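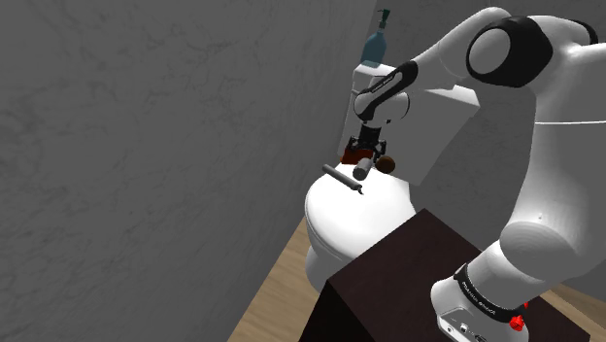
Figure 3. Simulated bathroom used in the clearing task. The arm's gripper is above the objects on the closed toilet lid.

4.2 Student-built scenes

The second half of the course moved from tabletop exercises to full rooms. Each team picked a room from the Storero scene set and wrote a task for it that another team would then have to solve. The only rules were that the arm had to stay on its fixed pedestal, that all target objects had to be within reach, and that the task had to be stated in one sentence. Most teams chose kitchens. The team led by Nayara Miranda chose the bathroom in Figure 3 and wrote the sentence "Clear the lid without knocking over the soap."

The task was harder than it sounds. The lid is curved, so small round parts tend to roll once they are touched, and the tank behind it limits how the wrist can approach. The soap dispenser stands on the left end of the tank cover, close to the wall, and a planner that swings wide to the left can hit it. Objects were taken from a shared pool of simple shapes and dropped from a low height at the start of every run. This gave a different layout each time, including some in which a part hung over the side of the lid.

Teams collected demonstrations by teleoperation in the computer lab and trained on the Wolusura software provided with the course. The bathroom team recorded 163 demonstrations. We removed those in which the dispenser fell or the operator stopped early, and 92 were left for training. Each trained policy was then tested on 80 new layouts. A run counted as a success only if the lid was clear and the dispenser was still upright when time ran out.

Two kinds of failure came up again and again in the student logs. In the first, the fingers closed on one object and pushed its neighbor off the lid. Under our rules this did not count as clearing, and several students objected – fairly, we think, as the task sentence does not say where the objects should go. In the second, the arm stopped above the group and moved back and forth between two objects without going down. Bent Juhl, who supervised the lab hours, suggested adding demonstrations that begin with the gripper already over the objects. The team did so in the last week, but too late to repeat the full test, and those demonstrations are not part of the counts given here.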